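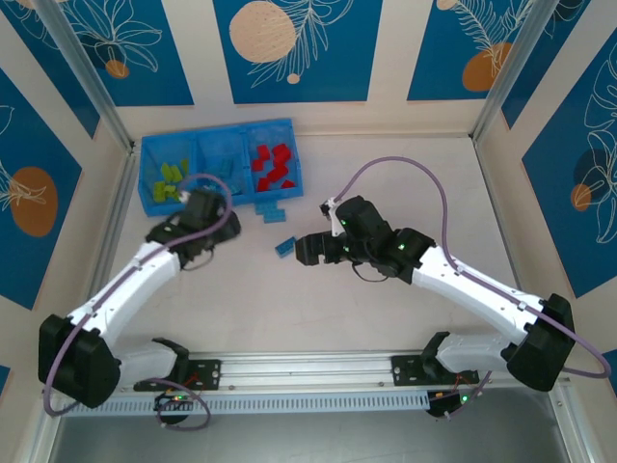 Flirnenside will open its second household sorting center on Savska Street in December, giving residents a place to drop off paper, glass and metal without driving to the county yard. The center will take material from 629 homes in its first phase. Each home will get a kitchen bin at no charge, and a bin with three compartments lets a household keep the materials apart until drop-off.

"People told us they would sort more if they had somewhere close to take it," said Catherine Morrison, director of Flirnenside. "The new site is open until 7 p.m. for that reason."

Prindier will haul the sorted material under a 2-year contract. Food scraps, batteries and paint will not be accepted at Savska Street.

Residents can sign up at the Niven branch library.

Media contact: Clotilde Coste, Flirnenside press office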